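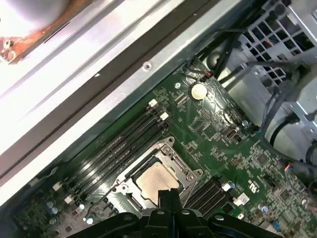 Why would anyone pay to have an old workstation mended when new ones are so cheap? Moodley council's buyer put that to us in January, and we didn't think it was a silly question. Sometimes the answer is that they shouldn't.

About Vavance

Vavance has repaired and rebuilt desktop workstations in Ondham since 2002. There are four of us, three at the benches and one on the phone. We see 3000 machines a year, mostly from drawing offices, colleges and small print firms.

We are wary of the word "upgrade". Plenty of people are sold a faster processor when the memory was the trouble, or a whole new board when the coin cell had gone flat. We test first and quote afterwards — and if the repair costs more than the machine is worth, we say so and charge only for the test.

We don't call our work green either. Firnon, our parts store, keeps tested boards and memory for models the makers have dropped. Whether that saves the planet we can't say. It does keep some decent metal cases out of the skip.

Collection is free within Ondham. Please take your own backup before we call.

Page last checked 07/02/2026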